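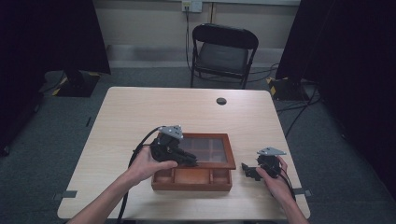
Stastitz グリッパ比較データセット README

1. 概要
両手で持つハンドヘルドグリッパを使い、仕切り付き木箱の蓋の開閉を行った記録をまとめたものである。目的は指先形状と制御設定の比較であり、方策学習用の大規模データとしての利用は主目的としていない。対象とするグリッパは Skendthorpe と Mumport の2種で、左右に同型を1台ずつ持つ構成を基本とする。収録側のソフトウェアは Lewis と呼び、以下この名称を使う。

最終更新: 2025-02-10
担当: Lleucu Gethin(収録、機材)、Nurhan Sarıgül(後処理、検証)

2. 規模
総試行数: 2774
うち比較評価用の固定セット: 248
操作者数: 16
1試行あたりの最大フレーム数: 4000

最大フレーム数に達した試行は Lewis が自動で打ち切り、status を timeout とする。打ち切られた試行も削除していない。学習に使う場合は除外するかどうかを利用者側で決めること。

3. タスク
対象物は赤褐色の木箱。蓋はヒンジ式で、木枠にガラスがはまっている。箱の内部は薄い木の板で浅い区画に分かれている。箱は明るい色の木製テーブルの上に置く。

lid_open: 閉じた状態から蓋を上げる。
lid_hold: 片側のグリッパで蓋を支え、もう片側を箱の右側で待機させる。
lid_close: 蓋を支えながら下ろす。
lid_regrasp: 蓋を途中で止め、左右を持ち替える。

lid_regrasp は Mumport の試行が少ない。持ち替え時に蓋の縁から指先が外れる例が続き、December の収録分から手順を変更したためである。変更前の試行は protocol が a、変更後は b になっている。両者を混ぜて成功率を出さないこと。

4. 機材
4.1 グリッパ
両機種とも平行開閉型。開閉は操作者の指で行い、開度はエンコーダで記録する。上面には三角形の金属プレートを取り付け、左右の機体でプレートの形をそろえた。各機体からはケーブルが1本出ており、手首の動きを妨げないよう余長を取る。

Skendthorpe: 指先が薄く、蓋と箱本体の隙間に入れやすい。横方向の力にはやや弱く、蓋を斜めに持ち上げると指先がねじれる。
Mumport: 指先が厚く、接触面が広い。保持は安定するが、閉じた蓋への差し込みに時間がかかる。

4.2 カメラ
頭部視点のカメラを1台使う。手元、箱、テーブルの手前側が入る角度を標準とし、試行ごとの微調整は行わない。背景の壁や椅子も映り込むが、マスク処理はしていない。手先カメラは今回の版に含めていない。

4.3 制御設定
Lewis には開度の平滑化設定として raw、soft、hard の3種類がある。soft は手の震えを抑えるが、素早い開閉で遅れが出る。hard は lid_hold にのみ使用した。平滑化前の値は設定にかかわらず保存してある。

5. ディレクトリ構成
episodes/ 試行ごとの映像と時系列
calib/ カメラと左右グリッパの校正値
splits/ 分割リスト
notes/ 操作者の所見(自由記述、未校正)
tools/ 読み込みと再生用スクリプト

6. 主な項目
episode_id: 試行の識別子
gripper: skendthorpe または mumport
side: left または right
task: 第3節のタスク名
filter: raw、soft、hard のいずれか
opening_raw: 平滑化前の開度。全閉を0、全開を1とする
opening: 平滑化後の開度
pose: テーブル座標系でのグリッパの位置と姿勢
status: success、fail、timeout、discard
protocol: a または b

座標系の原点はテーブル手前側の中央に取る。左右は操作者から見た向きで統一した。校正値のうち旧形式のものは右手側の符号が逆になっているため、tools/ の変換スクリプトを通してから読み込むこと。

7. 判定基準
lid_open は蓋が指定角度を超え、その状態で静止した時点で成功とする。ガラス面に指先が触れた場合も、蓋が動作範囲内で保持されていれば成功に含める。ただし接触の有無は glass_contact に別途記録した。箱がテーブル上で大きくずれた試行は fail とする。判定は Sarıgül が映像を見て行い、固定セットのみ Gethin が再判定した。不一致は notes/ に残してある。

8. 比較時の注意
操作者ごとの慣れの差が大きい。最初に使った機種の成績が低く出る傾向があるため、使用順を order 列で確認すること。固定セットでは使用順を入れ替えて釣り合いを取ったが、全体セットではそうなっていない。
力覚は計測していない。開度と姿勢だけから把持力を推定した結果を、機種間の優劣の根拠にしないこと。

9. 既知の問題
・ケーブルが手首の前を横切ると、頭部視点から指先が隠れる。該当区間の一部には occlusion フラグが付いていない。
・蓋のガラスに照明が反射し、内部の仕切りの輪郭が不安定になる。物体分割の正解には使えない。
・soft 設定の初期の試行では、開度の時刻が映像より遅れて記録されている。補正値は calib/ にあるが、元データには適用していない。
・notes/ の用語は操作者ごとに異なる。「滑り」と「外れ」が区別されていない記述がある。

10. 未対応
手先カメラの追加と、指先パッドを交換した Mumport の再収録は次版で扱う。箱の種類を増やす予定は現時点でない。不具合を報告する際は episode_id と使用した分割名を添えること。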